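# Teaching Two Arms by Hand: Our Teleoperation Project on the Istberg Cell

Our group spent the term on one question: how much does the way you show a robot a task change what it learns? We had two arms, one table, and a pair of small leader arms that a person holds and moves while the big ones copy. None of us had worked with two arms at once before, and we were a bit giddy about it for the whole first week (and for a fair part of the second).

## What we set out to do

The starting point was last year's report on the Nistor single-arm setup, where students recorded pick-and-place demos by pushing the arm around with their hands. That method is called kinesthetic teaching, and it feels great. You grab the wrist, you feel the weight, you put the gripper where you want it. The trouble is that your own hands and sleeves end up in the camera view, and with two arms you'd need four hands to do it well.

So we compared two ways of showing:

- **Hand guiding**, one arm at a time, with the second arm's motion recorded afterward and lined up in software
- **Remote control** with the leader arms, both sides moving together

The tasks were all small tabletop jobs: move a soft item from one container to another, slide a mug to a marked spot, hand something from left to right. We picked soft items on purpose. A block looks the same from every side, but a crumpled thing never lands the same way twice, and we wanted the learned policy to have to look at what it was doing.

## Setup

The arms sit at the left and right sides of the frame, so the middle of the wooden top stays free for objects. Commands from the leader arms go through Niditer, the little control program our lab uses, and everything gets written to disk by Drarkari, which handles the time stamps. We can't say enough good things about having time stamps you can trust! Our first recordings were made with a script of our own and the video slowly drifted away from the joint data. We threw all of those out.

We recorded joint angles, gripper opening, and video from a fixed camera over the workspace. Before each demo the operator put the objects down in a new layout, stepped back to the leader arms, and started a recording with a foot pedal. The pedal was a late addition and it helped a lot. Before that we had to let go of one leader arm to press a key, and the matching arm would sag right at the start of every single demo.

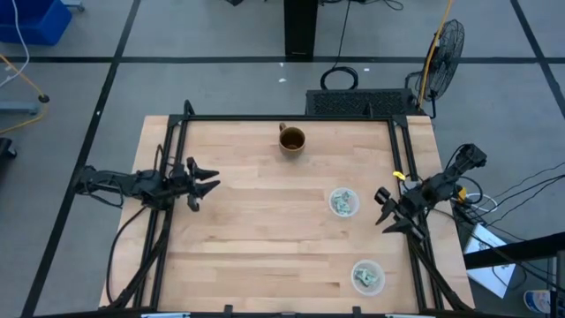
Learning to drive was its own project. The first few hours are humbling. Your hands know where the object is, but the gripper is a couple of feet away and turned at a different angle, and you don't feel any contact. Everyone in the group closed too early, then too late, then pushed the container across the table trying to reach down inside it. The thing that fixed it for most of us was slowing down above the rim, opening the fingers only a little wider than needed, and coming straight down.

Driving both arms brings a second problem, which is that you can only look at one place at a time. We noticed in the joint data that whichever arm the operator wasn't watching tended to wander. We made a rule: park the arm you aren't using, let it rest, and pick it up again when you need it. The demos got a little longer and a lot cleaner.

## What we recorded

By the end we had 1000 demos by remote control and 238 by hand guiding. The gap is big, and it wasn't planned. Hand guiding two arms in two passes took so much longer that we kept putting it off, and we'd do that part of the schedule differently now. To be fair to both methods, we also trained on a cut-down set with 238 demos from each.

We labeled every demo as clean, usable, or bad. A demo counted as bad if an object left the table, if an arm hit the frame, or if the operator gave up partway. We kept demos where the first grab missed and the second one worked, after a long argument in the group. I was against it and I was wrong. The policy trained with those recoveries was clearly more willing to back up and try again.

## Results

We ran 624 test trials across the tasks. Policies trained from remote control did better on every task that used both arms, even with the cut-down set. On single-arm tasks the two methods came out close, and for sliding the mug, hand guiding was slightly ahead. We think that's because you can feel the mug start to tip when you're holding the arm yourself, and people push it lower down.

The handoff was the hardest task by far. In hand-guided data the two passes never lined up well enough, so one gripper would open before the other had a hold. With remote control it worked often enough that we cheered for the first several, and then got picky about it.

## Problems we didn't solve

Demos differ a lot between operators. One of us always approached from the far side of the container and one always from the near side, and the policy sometimes picked a path halfway between the two, straight into the rim. Agreeing on a style before recording would probably have saved us a week.

We also never got force feedback running on the leader arms. The parts are in the cabinet, and the wiring notes are in the project folder under "feedback," along with the pedal script. If next term's group wants to pick one thing to build on, we'd vote for that one, and we'd love to come in and try it.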